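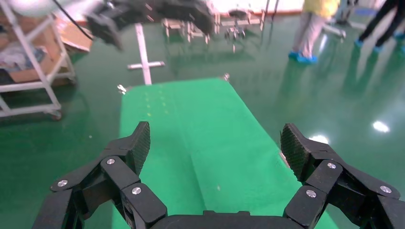 Why do some floors shine?

A shiny floor often has a coat of epoxy. Epoxy starts as two thick liquids. When they are mixed, they slowly turn hard - a bit like glue drying in a big, flat puddle.

The hard coat is smooth, so light from the ceiling bounces off it and you see bright spots. A soft mat doesn't bounce light the same way.

Smooth floors are easy to mop, and carts and stools with wheels roll well on them. Some people wear shoe covers to keep dirt off the floor.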